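Head camera sees every can but the grasp planner keeps picking the wrong pose. Perception or planning?

Posted in: Manipulation > Software
Asked by shelfstacker_rg

Hi all, long-time reader, first time I'm stuck badly enough to post. I'm Remo Grabner, I do the perception side (and, since November, apparently the planning side too) for a small team working with a legged humanoid with two fingered hands. Correction before somebody asks: the fingers are driven as one synergy for this task, so treat it like a fancy clamp with a thumb.

The task is dull on purpose. A row of chip cans on a table, the operator names a color, the robot picks that can with whichever arm is closer. Detection runs on the head camera, we segment, fit a cylinder to the depth points, and hand the fitted axis plus radius to Clidby, our in-house grasp sampler. Clidby proposes side grasps, Rovwood (the whole-body planner) checks reach and balance, and off we go.

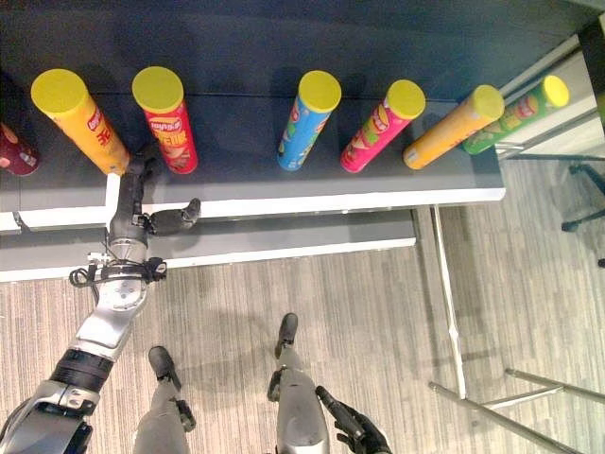
Left hand at the yellow can, head camera view.

For cans in the middle of the row it's great. The trouble is with two cases. One, any can that's cut off at the side of the image gets a fitted axis that leans, sometimes by 15 degrees, and then Clidby happily samples grasps around an axis that doesn't exist. Two, a can that's lying over at an angle, like the orange one, gets fitted as upright about half of the nights I run the batch, and the hand goes for a can body that isn't there.

Last batch was 500 planning queries in replay and 393 of them returned a grasp I'd call sane. Nearly all the bad ones were those two cases. I've tried:

- raising the RANSAC iterations (slower, no better)
- a bigger depth window around the mask (worse, it picks up table)
- turning off the upright prior completely (fixes the lying can, wrecks everything else)

Is this something I should fix in the fitting, or should the planner be throwing these out? My teammate says planner. I say fitting. There is a sandwich riding on this.

plattner_fan
Fitting! Pay up, teammate. Sorry, let me be useful.

Your two cases look alike in the logs but I'd treat them separately. The cut-off can is a missing data problem. You have one side of the silhouette and the image border pretending to be the other side, and if you use mask edges anywhere in the fit, the border is going to drag your axis over. Check for mask pixels touching the border and drop those edge points before fitting. Then, if too little of the can is left, don't fit at all. Ask for a head turn, get a second view, and fit on the merged points. We did this in Plattner (our pick stack, not public, sorry) and the leaning axes just went away. The head turn costs you a second or so and I promise you won't miss it.

The lying can is a prior problem. You've got one switch that's either on or off, so of course flipping it breaks the other half of your table. Run both hypotheses! Fit once with the axis locked to the table normal, fit once free, and compare residuals. Only accept the free one when it wins by a clear margin. Chip cans also have a big present for you, the lid. Yours are all yellow, so find the yellow blob, fit the circle, and its normal gives you the axis pretty much for free. It does get confusing on the yellow can with the yellow lid, where color alone won't split them, so use the depth edge there.

One more thing, your camera looks down steeply, so on the upright cans your lid points are going to be better than your body points. Weight them that way.

tuesday_build
just use a learned 6D pose model, cylinder fitting is from another century. we switched and never looked back. can't share weights

midex_user_9
I'm going to be annoying and say your teammate gets half the sandwich.

Yes, fix the fit, and everything plattner_fan wrote about the two hypotheses is what I'd do. But why is Clidby getting an axis with no confidence attached? If the fit sends over only axis and radius, the planner has to believe it. Send the covariance as well, or even one ugly score, and have the sampler refuse anything under a threshold and report back why. On our Midex setup that one change saved me more evenings than any improvement to perception, because the failures finally had names in the log.

Also check the thumb. In your picture the hand is in front of the base of the can with the thumb out over the white edge of the table. Is the table in Rovwood's collision scene as one box? There's a lower shelf under yours that sits slightly offset, and if you modeled the whole thing as a single slab you may be rejecting good low grasps, or allowing ones that clip the edge. I'd draw the collision geometry over the camera image for that exact pose and look at where the thumb falls. Ten minutes of work and it'll tell you if your extrinsics have drifted too.

For the replay batch, tag each query with upright, tilted or cut off and report them separately. One pass rate over all 500 hides which fix did what.

shelfstacker_rg
Border check is in and the cut-off cans now trigger a head turn, so that one's sorted, thank you!! Doing the two-hypothesis fit next. And yes, the table was one slab. I've split it into top and shelf and I'm rerunning tonight. Sandwich is being cut in half under protest.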